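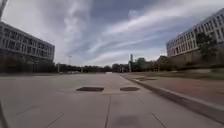
Wafer Cleaning Water: Questions We Hear a Lot

Does my fab need online particle counting in its ultrapure water loop?
Maybe not. Plenty of vendors will say yes before asking what you make. If your yield losses don't track with rinse steps, a new counter gives you one more chart to ignore.

Frandsen says its counter sees every particle over 30 nm. True?
We doubt the word "every." Ask for counting efficiency at that size, in water, with the test particle named. Our bench run on the Skultari loop logged 3,049 counts on one unit and 2,234 on its twin, same water, same hour.

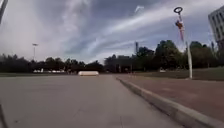 Can grab samples replace an online counter?
Grab samples mostly measure your bottle and your hands. They also catch a single moment, much like a look at the sky: clouds over the trees and the banner on the white pole say little about next week's weather. We still use them for metals, at 50 mL per bottle, and we throw out the first fill.

Will a Lovero filter fix high counts?
It may lower them. Check valves and dead legs first.

Does Hurnow sell counters?
No. We test them and send you the raw data.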